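로봇을 가르치는 집게, 두 손에 쥐어 보니

로봇에게 컵 잡는 법을 가르치려면 먼저 사람이 컵을 수백 번 잡아야 한다. 자동화가 일자리를 없앤다더니 일단은 하나 늘려 놓은 셈이다. 카디에르(Cadier)의 손잡이형 그리퍼 키트 '다드스카(Dadska)'는 바로 그 일을 하는 사람을 위한 물건이다. 로봇 팔은 들어 있지 않다. 팔은 사용자의 것을 쓴다.

상자에는 그리퍼 2개와 충전기, 마커 판, 그리고 얇은 설명서가 들어 있다. 가격은 한 벌에 1,326유로. 처음 들었을 때는 집게치고 비싸다고 생각했고, 일주일을 쓴 지금도 집게치고는 비싸다고 생각한다. 다만 로봇 팔을 한 대 들여놓고 원격으로 조종하는 비용을 떠올리면 계산이 조금 달라진다.

조작은 단순하다. 방아쇠를 당기면 손가락이 오므라들고 놓으면 벌어진다. 내 손이라면 눈 감고도 할 일이 집게를 거치는 순간 젓가락을 처음 잡은 아이 수준으로 떨어진다. 첫날 나는 양말 한 켤레를 개는 데 4분을 썼다. 설명서는 이 시기를 '적응 구간'이라고 점잖게 부른다.

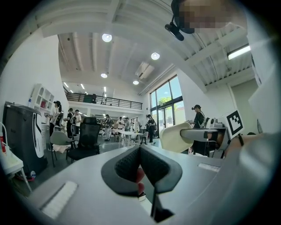 창가 쪽까지 사람들이 흩어져 있는 작업 공간. 가운데에 그리퍼의 두 손가락이 맞닿아 있다.

제품을 총괄하는 리스 메이어르는 천장이 높고 밝은 방을 좋아한다고 했다. 위치 추적은 어두우면 금세 심술을 부린다. 우리 집 거실은 북향이고, 오후 네 시가 지나자 기록 앱에 노란 경고가 줄줄이 떴다. 스탠드를 두 개 더 켜고서야 조용해졌다.

무게는 한 개에 534그램이다. 숫자로는 가볍지만 팔을 든 채 30분을 버티면 생각이 바뀐다. 경쟁 제품인 야콥스(Jacobs)는 손목 받침을 따로 판다. 다드스카에는 받침이 없고, 메이어르는 "쉬었다 하시면 됩니다"라고 답했다. 틀린 말은 아니다.

패드는 마음에 들었다. 무늬가 촘촘해서 얇은 봉투도 잘 물었고, 동전만은 끝내 거부했다. 소프트웨어는 키르카우(Kirkau) 형식으로 바로 내보낼 수 있는데 메뉴 번역이 어색하다. '삭제'와 '버림'이 나란히 있다. 둘의 차이를 알아내느라 오전 기록을 통째로 날렸다. 12월 업데이트에서 고친다는 답을 받았다.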